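How a Robot Learns to Hold a Bag

At the Meneck robot club, students are teaching a robot to do a job that you do every morning – handling a bag. The project has the name Calaro. It sounds easy, but a bag is a hard thing for a robot!

A box always keeps its shape. A soft bag bends and folds. Each time the robot touches it, the bag can look different, so the robot must find a good place to hold.
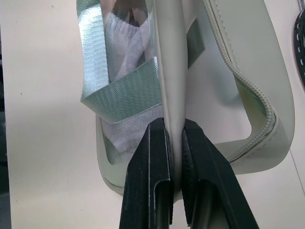

The gripper holds a gray part of the bag between its two fingers.

A gripper is the robot's hand. Yours has five fingers, and this one has only two. Try it at home: pick up your pencil case with one finger and your thumb. Then try to open the zipper in the same way. Did you need your other hand?
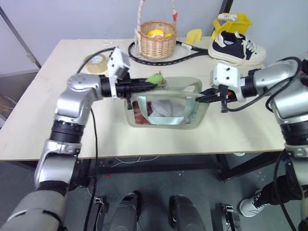
Two arms can share the work. One arm holds the bag still, and the other arm can pull or lift. The students must plan which arm moves first. If both pull too strongly, the bag can slip away.

Practice is important too. The club wants to collect 400 tries before November. Each try gets a number in a notebook, and the bad tries are also written down.
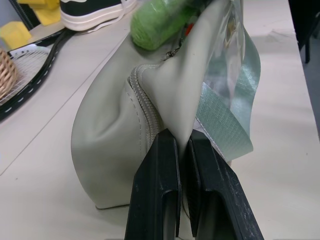 A robot can learn from a mistake, if somebody tells it what was wrong. The students meet for 40 minutes after lunch, and next they want to try a bigger bag.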